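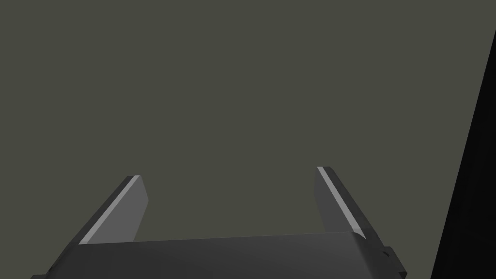 Computer rendering: two-fingered gripper against an olive-grey background.

Product Review: Ravell Countertop Sealer
Reviewed for the Nendow Housing Office by Veikko Vuorinen, 29 July 2021

The Office purchased the Ravell sealer in June for the shared kitchens at Saarinen House. The product is sold as a one-coat treatment for natural stone. It replaces the Laritz paste used in earlier years.

Application was simple. The liquid spreads evenly with a lint-free cloth and has little odor. Staff treated eight counters in one working day, including the time needed to clean and dry the stone. The Laritz paste required two visits to each kitchen.

Oil and coffee left overnight wiped away without a mark. Lemon juice dulled the polish on four counters, and the label should state more clearly that a sealer does not protect against acid. The cap also leaks when the bottle is stored on its side.
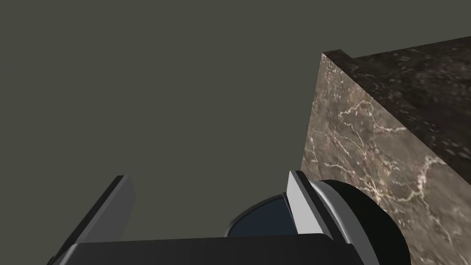

How long should residents keep a counter clear after treatment?
Counters should remain clear until the following morning, and no water should be used on them during that time.

The Office rates the product as suitable for general use. Further orders will be placed in the larger bottle, which pours more cleanly.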